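Budgeting for a second arm on a sorting bench: what am I forgetting?

Posted in Small Shop Equipment by Skakenside, 2021-08-21

Hi all, long-time reader, and I hope this is the right section! We are a small outfit that takes in mixed electrical parts (pushbuttons, switches, contact blocks, that kind of thing) and sorts them into trays for resale. My boss has finally agreed to let me put together a budget for a two-arm bench, to be ordered in December if the numbers hold up. I have a quote from Goossens for the arms and grippers, and I have a line for the table, but past that I'm guessing. Do I need a camera on each wrist as well as one over the bench? And how much should I set aside for the bits that never show up on a quote? I'm putting up two pictures of the kind of work I mean, one from the wrist and one of the whole bench.
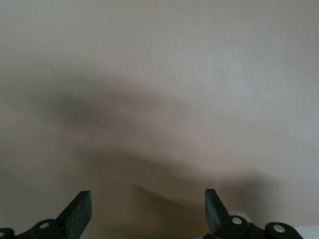

Brever
I'd budget for both if you can possibly stretch to it, and if you can't, buy the fixed one first and leave room on the wrists for later. Ask Goossens whether the mounting plates and the longer cables are included, too, as ours weren't, and we ended up paying for them separately and waiting an extra 40 days on top of it. Lighting is the other thing I'd write down now. We spent roughly 200 dollars on a couple of plain diffuse lamps and I wish we'd done it the first week.

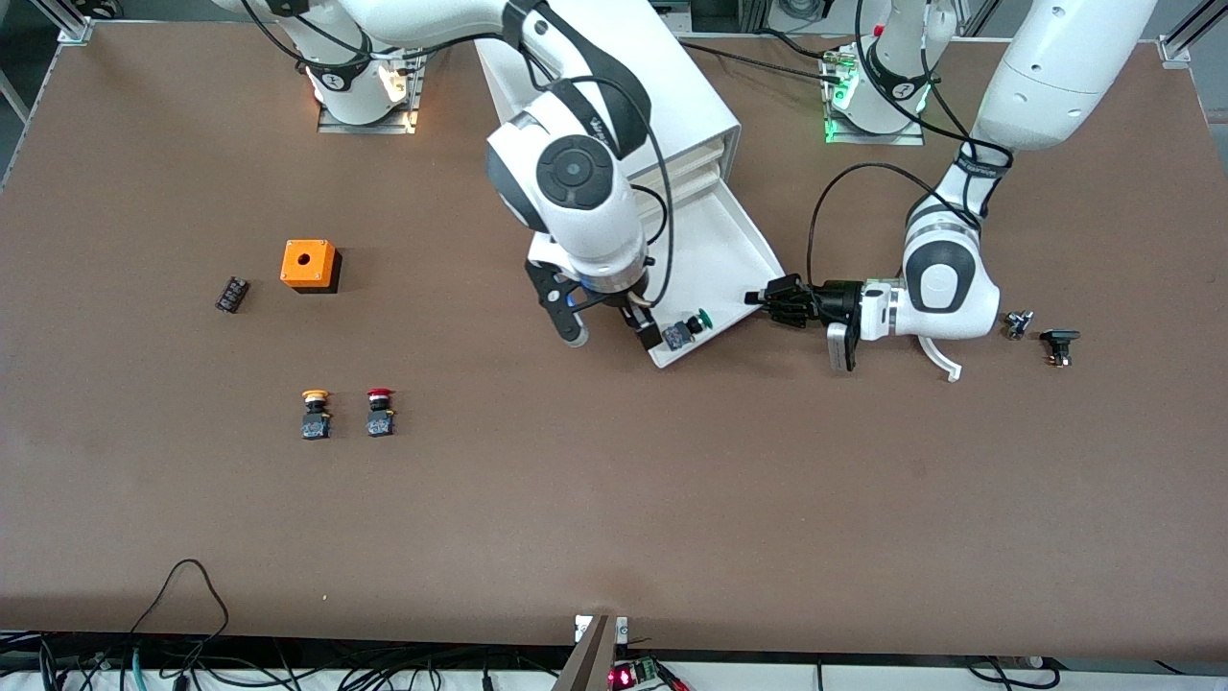
Damalitz
My advice would be to take whatever you've put down for "miscellaneous" and double it, and I say that with affection, having been through two of these budgets myself! Spare finger pads, a decent emergency stop, trays, somebody's time to set it all up. With parts as different from each other as a mushroom-cap pushbutton and a little metallic fitting, I'd ask for a second set of fingers in the quote too. And please put in a line for cable management, because you've got black and teal cables curling up onto the tabletop, and a few clips and a length of sleeve cost us 86 dollars all in.

Brever
Seconding the spare finger pads. We go through them faster than I'd planned for.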